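Ticket 3979
Product: Ivley case register, hosted
Client: Catterall Justice Campaign
Component: hearing calendar, supporter alerts
Priority: 2
Status: Resolved
Opened: 19 September 2020

Reported problem

The client uses the register to track criminal appeals and to alert supporters when a court date is set or moved. An appeal hearing in the Horkgate case was relisted for an earlier morning. The case page shows the new date. The alert that went out shows the old one. Of 622 subscribers to the case, 19 wrote back to say the alert did not match the page. The client needs a corrected alert before the hearing and wants to know if other cases are affected.

Environment

Register module current. Calendar module one release behind, held back at the client's request. Outgoing mail handled by Nastelura relay. Case time zone set by court, account time zone set by office. The two differ for this client.

Log

Entry 1. Confirmed the mismatch. Case page reads the hearing record directly. Alert text is built from a stored copy of the record, written when the alert is queued.

Entry 2. Checked the relay. Messages were accepted on the first attempt and delivered without delay. No duplicates, no bounces above the usual level. Relay ruled out.

Entry 3. Compared the audit trail with the queue. The clerk's notice of relisting was entered by the client while an alert on the same case was already waiting for approval. The alert was then approved. The queue did not refresh the stored copy on approval and sent the earlier date.

Entry 4. Tried to reproduce on the test account with a dummy appeal. Queued an alert, changed the hearing date, approved the alert. Old date sent. Repeated with the time zones matched: same result. Time zone difference is unrelated and should be left as it is.

Entry 5. Searched the account for alerts queued before a record change and approved after it. Found 4, including the one reported. Two concerned a change of courtroom only, and one a change in the name of the duty office. None of those three had a wrong date. List sent to the client.

Entry 6. Client asked if the old alert could be recalled. It cannot. Once the relay has accepted a message it is out of our hands. Advised a correction with the word CORRECTED at the start of the subject line and the new date in the first sentence.

Entry 7. Correction drafted by the client and checked against the court's notice, not against the case page. Sent to the full list for the case. Delivery complete – no failures logged.

Entry 8. Client reported that the case page also showed "Verdict pending" for an appeal that has not been heard. Separate fault. The status label moves forward when the original hearing date passes, and the relisting did not reset it. Label set by hand to "Awaiting hearing". The label matters here, as the campaign's press contacts copy it word for word.

Workaround

Until the calendar module is updated, cancel any waiting alert before editing a hearing record, save the record, then queue the alert again. Approvers should open the preview and compare the date with the court notice. The preview uses the stored copy, so an error will be visible there.
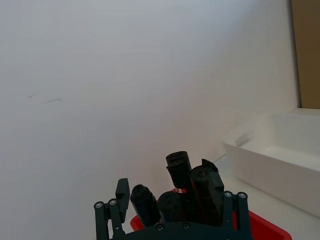
Does the workaround have to be followed when only the courtroom changes?
The same steps apply to any edit of a hearing record, including courtroom, start time and type of hearing. Notes and attached documents can be edited freely while an alert is waiting.

Fix

The next calendar release rebuilds the alert at approval and shows a warning if the record has changed since it was queued. It also ties the status label to the current hearing date. Client has agreed to take the update once the Horkgate hearing is over – they do not want changes to the account before then.

Closing note

Correction confirmed received by the client's own test address. Old alert marked as superseded in the case history and kept for the record. Label fault moved to its own ticket and linked. Closed with the client's agreement.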